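Mobilier technique : Mosturia renouvelle les établis de son atelier de Stokham

L'atelier de Stokham remplace ses postes de travail. Mosturia, qui exploite le site, a confirmé en mars la commande de 138 établis auprès du fabricant Goodwin, avec une livraison échelonnée jusqu'en septembre. Les anciens modèles, à piètement soudé et plateau aggloméré, ne répondaient plus aux exigences de charge fixées par le cahier des charges interne.

Le nouveau modèle associe un plateau bleu clair, des chants bleu foncé et un caisson à façade en bois clair. Le plateau est donné pour une charge répartie de 200 kg. Les chants sont rapportés en bandes séparées, ce qui permet de remplacer une section endommagée sans déposer l'ensemble. Chaque poste reçoit une étiquette d'inventaire collée sur le chant, reprise dans le registre de maintenance.

Les façades de caisson présentent un fil horizontal. Goodwin indique avoir retenu cette orientation pour limiter les déformations sur les grandes largeurs. Les tiroirs sont montés sur glissières à sortie totale, avec butée de fin de course démontable par l'avant. Le verrouillage centralisé, proposé en option, n'a pas été retenu pour Stokham – les outils de valeur restent stockés en armoire fermée, dans un local distinct.
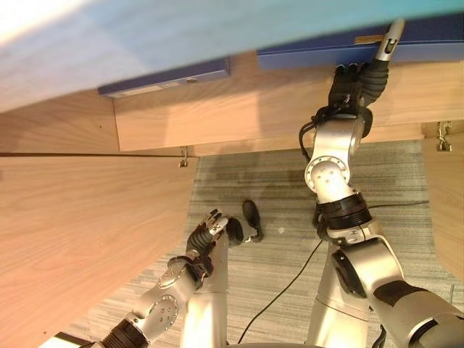 L'installation se déroule en deux phases. La première concerne la zone d'assemblage, où 30 postes doivent être mis en service avant la fin du mois de juin. La seconde couvre le contrôle, l'emballage et la préparation des commandes. Pendant les travaux, la production est transférée par rotation vers la travée nord, dont l'alimentation électrique a été renforcée au printemps.

Le réglage de la hauteur fait l'objet d'une procédure écrite. Les vérins sont calés poste par poste, puis la planéité est contrôlée au niveau dans les deux directions. La tolérance admise est de 2 mm sur la longueur du plateau. Tout écart supérieur entraîne un nouveau calage, suivi d'une seconde mesure après mise en charge. Les relevés sont conservés avec la fiche du poste.

Les consignes de rangement ont été révisées à cette occasion. Le petit matériel informatique, souris comprises, doit être rangé dans le tiroir supérieur en fin de poste, et les câbles fixés sous le plateau au moyen de colliers réutilisables. Le nettoyage des surfaces se fait au chiffon microfibre humide ; les solvants cétoniques sont exclus, y compris pour les traces d'adhésif.

Une partie des anciens établis sera démontée sur place et triée par matériau. Les autres, encore conformes pour des charges légères, rejoindront le dépôt de Skaklow, où ils serviront à la préparation des retours. Mosturia n'a pas communiqué le montant de la commande. Un équipement comparable est à l'étude pour Skaklow – le relevé des surfaces doit débuter en octobre.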